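Nasden Menswear to Present First Runway Collection in August

Show will feature 20 looks from designer Theerawat Limsakul
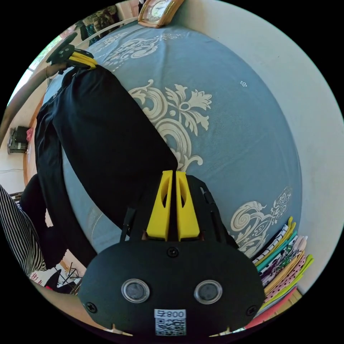

Nasden, the menswear label led by designer Theerawat Limsakul, will hold its first runway show this August at Jundari Hall. The collection, titled Inthanon, is for the spring season and includes 20 looks. Doors open at 7 p.m. and the show starts at 8 p.m.

The label has shown its clothes by appointment until now, mostly to store buyers. Limsakul said he wanted this collection to be seen on people who were walking.

"A lot of these pieces are cut wide through the leg and short in the body," Limsakul said. "On a hanger they look like a mistake. You need to see somebody move in them."

Inthanon is built on lightweight tailoring. Jackets are unlined and close with a single button or a tie at the waist. Trousers come in two shapes, one pleated and full and the other straight with a dropped hem. The colors are dark green, rust, off-white and a washed gray. Shirts are cotton, and several of the jackets use a linen and wool blend chosen by Mayuree Chuensuk, head of fabrics at Nasden.

"We tested the blend for most of last year," Chuensuk said. "The first version creased badly at the elbow. The one in the show has more wool in it, and it still feels cool to wear."

Shoes for the show are made by Pirell, a small footwear workshop run by Crisóforo Ventura. Ventura designed five styles for the runway, including a flat leather sandal with a closed heel and a slip-on with a stitched toe. Three of the styles will be sold under both names. This is the first time the two companies have worked together.

Napaporn Phromma is styling the show. Music will be played live by a percussion group, and the running time is expected to be around 15 minutes.

Jundari Hall seats 400. Most places are reserved for press, buyers and guests of the label, with a block of seats in the back rows set aside for fashion students. Students can request a seat by writing to the Nasden press office from a school email address. Seats are given in the order requests arrive. Standing places will not be available.

The collection will reach stores in the spring. Nasden will take preorders on the dark green jacket and the pleated trousers through its website starting the morning after the show. Sizes run from extra small to double extra large.

Look notes and runway photos will be sent to accredited press on the night of the show. Fittings and backstage areas are closed to photographers except by prior agreement.

Press contact: Kanyarat Meesuk, Nasden Press Office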